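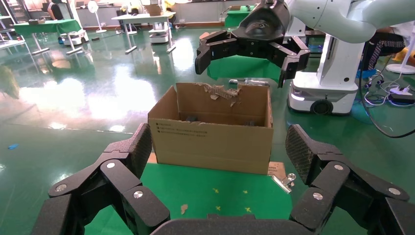
The case for paying people to take things back

When I was a boy my grandmother kept a crate by the back door for empty bottles. Once the crate was full somebody carried it to the shop and came home with coins. The bottles went off on the same lorry that had brought the full ones. I don't remember anyone calling it recycling. It was a way of getting the coins.

We have since built a system that asks a great deal of the person at the end of the chain and very little of anyone else. A parcel comes. You open it and take out the thing you wanted, and you are left with a box that was designed, printed, folded, taped and driven across the country in order to be used once. Then it is your job to flatten it, keep it out of the rain and put it out in the right week. Most of us do this. I do it. I have come to think it is the wrong job to have given us.

My argument is that packaging should carry a deposit, the way bottles used to and in some countries still do, and that this should cover the ordinary boxes that come through the post. A small sum would be added when you order and paid back when the box goes back in a fit state to be used again. I would set it low to begin with.

I should say where I come at this from. I worked for eleven years in the dispatch room of a firm called Prurkero, which sold parts for sewing machines and overlockers, mostly by post. We were a small outfit. In my last full year we sent out 3761 parcels, a number I know because I had to write it on a form. Of those, 2281 went out in new boxes and the rest in boxes that had come in to us with stock. The second lot cost us nothing but a strip of tape and a label over the old label. I never had a complaint about the parts arriving damaged that I could put down to the box being used before. I had three complaints about the look of it. One woman wrote that she felt she had been sent somebody's rubbish.

I have thought about that letter more than it deserves. She had paid for a bobbin case and got a bobbin case in good order. What upset her was that the box had a history. We have been trained to think that new packaging is a courtesy and that used packaging is a slight, and the training has been very thorough. I would guess that most firms that could reuse boxes don't, for fear of that letter.

The usual reply to all this is that cardboard is the one thing we do well. It is collected nearly everywhere, it gets pulped, and it comes back as more cardboard. I accept most of that. If you made me choose between cardboard and the plastic bags that clothes come in, I would take cardboard every time. But pulping is hard work. It needs water and heat, and lorries at both ends, and the fibres get shorter each time round, so new ones have to be added to the mix. A box that is used a second time skips the whole business. It only has to be somewhere useful when somebody wants it.

That last bit is the difficulty, and people who write in favour of reuse tend to hurry past it. Boxes are light and awkward. They are worth little each, and they pile up where people live and are wanted where people pack. Moving them back has to be cheap or it isn't worth doing. Jamila Biswas, who ran the buying side at Prurkero and disagreed with me about nearly everything, used to say that I had never costed the van. She was right then. I have tried to do it since.

What I keep coming back to is that the van is already there. The courier who brings my parcel drives off with an emptier van than he came with. He stops at the corner shop, where the parcels wait for people who were out, and he leaves there with space as well. Nobody needs to send a second vehicle for flat boxes. They need a cage in the shop, a courier who is paid a little for emptying it, and a depot with somewhere to sort them. The deposit pays for that, partly through the boxes that never come back. There will always be some of those. Bottle schemes run on the same footing.

There was a trial of something like this in the town where my sister lives, run by a company called Wesivov. They used their own boxes, sturdy ones with a code on the side, and you took yours back to one of 3 shops. It lasted from the spring to November. My sister liked it, and so did the people she talked to in the queue, but she said the trouble was plain from the first week. Only a handful of sellers had joined, so most of what came through her door was in ordinary boxes that the shops wouldn't take. She had one box in the hall that was worth a pound and six that were worth nothing, and she had to keep them apart. When the trial closed, the company put it down to low demand. I would put it down to the six boxes.

So I think a scheme has to take ordinary boxes from the start. It means agreeing on sizes. At present there are hundreds, and a good many of them exist only because somebody in an office wanted a box that fitted one product with a centimetre to spare, or because a bigger box makes the thing inside look more like a present. Ten sizes would do for nearly everything that goes by post. Wine bottles, milk bottles and shipping containers all settled on a few sizes, and trade did not stop.

It also means being honest about wear. A box does not last for ever. The corners go soft, the flaps tear, and damp gets in. In the dispatch room we had a rule that you pressed your thumb into each corner, and if it gave, the box went for pulp. It took two seconds and anybody could be taught it. I would not trust a box to more than four or five trips, and I would expect plenty to fail after two. That still takes away half the new boxes or more.

Mahfuz Ekanayake, an old colleague who went on to manage a warehouse for a furniture firm, thinks I am soft on this. He read a draft and sent me back a page of objections, and some of them are good. He says sorting is done by people on low wages, and that if you ask them to press four corners on every box you have made their day longer for somebody else's clear conscience. He says tape is the real enemy, as each layer pulls the face off the card when it is taken away. He says old labels will send parcels to the wrong house. And he says that the poorest customers will lose the most deposits, having the least time to go and stand in a shop.

On labels and tape I think he is describing things that could be fixed by the firms who make labels and tape, if they had any reason to. At the moment they have none. Paper tape wetted with water comes off more cleanly than the plastic kind if it is cut and not ripped. We used it for a while under the name Prevevach and I never understood why we stopped.

On wages he is right, and I have no clever answer. If the work is to be done it should be paid for properly and the price of it should be in the deposit. I would say only that the present system also rests on badly paid sorting, done further away, of material that comes in wet and mixed with nappies and cat food tins.

The last point troubles me most. A deposit is a charge on people who forget, or are ill, or have no car, or work nights. But it can also go the other way. When bottles were worth money, children collected them. So did men who had nothing else. In places where there is a deposit on cans, people leave them beside the bin for somebody who wants the coins. It isn't a welfare policy and I wouldn't dress it up as one. What it does mean is that a box left on the pavement would not stay there long.

I put all this to the owner of my own corner shop, Miah, over the counter one evening. I had expected him to complain about space, and he did. The shop is narrow and the parcels already take up what used to be the greetings cards. Then he asked what he would be paid for each box. I said a few pence. He worked it out for 100 boxes a week on the back of a receipt and said that it was more than the greetings cards had made.

I don't claim that this would save the world. Boxes are a small part of what we waste, and anyone who flies twice a year could reuse cardboard until they die and not be even. But small habits are where people learn what a thing is worth. We have been taught that a sound box is worth nothing from the moment we have opened it, and we were taught it quite quickly, within my lifetime. My grandmother saved string. She would have been baffled by a house in which good boxes were stamped flat every week and put out in the rain.

If a government wanted to begin, it could begin with the large sellers only, with the ten sizes, and with a deposit of twenty pence. It could leave the small firms out until the cages were in the shops. I would rather see it start too small than see another trial with six boxes in the hall.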